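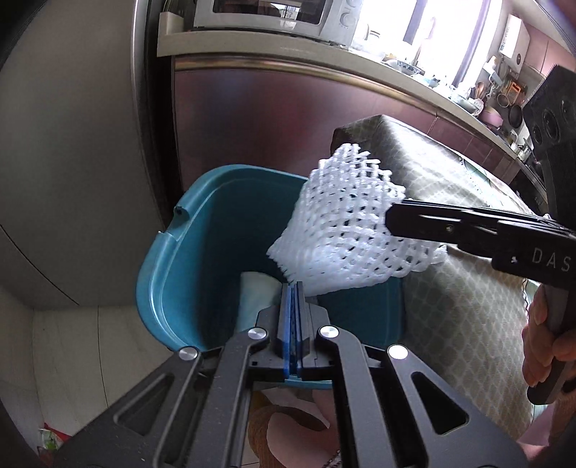 3. Setting up your Plulon for the first time

Your Plulon arrives with Hostunix already installed, so there's very little between you and a working desktop (the fun part!). Have a keyboard, a mouse and a monitor to hand before you begin.

1. Stand the Plulon on a firm, level surface with the vents facing outwards. Leave 50 mm clear on both sides.

2. Connect your monitor to the port marked DISPLAY 1. The second port stays switched off until set-up is complete.

3. Plug in the keyboard and mouse. Wireless sets work too, as long as they come with their own USB receiver.

4. Push the network cable in until it clicks. You can use Wi-Fi instead, but the first update is much quicker over a cable.

5. Connect the power adaptor and press the front button once. The light glows white, then turns green when Hostunix is ready.

CAUTION: Use only the 69 W adaptor supplied. Do not open the case while the adaptor is connected.

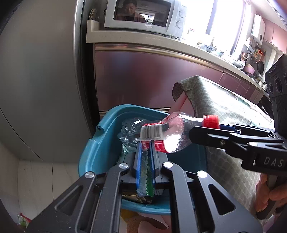

6. Choose your language and keyboard layout, then select Next. British keyboards are listed under United Kingdom, Extended.

7. Pick a user name and password. Write the password down and keep it somewhere safe – Grendard support can't recover it for you.

8. Select Update Now. Models made before June will restart twice, and the screen may stay black for a short while in between.

Note: If the progress bar stops at 100 and nothing further happens, hold the front button until the light goes out, then start again from step 5. Your settings are kept.

3.1 Adding a Ravn drive

There's a spare bay underneath, and fitting a Ravn drive is lovely and simple. Shut down, unplug everything, turn the Plulon over and slide the latch towards the rear. Lower the drive in with its label facing you and press gently until it sits flat. Close the latch before you turn the machine back over.

When you next switch on, Hostunix will offer to format the new drive. Say yes only if it's blank – formatting erases everything on it. A 1,000 GB drive takes a few minutes, and you can carry on using the desktop in the meantime.

For a second monitor, go to section 4.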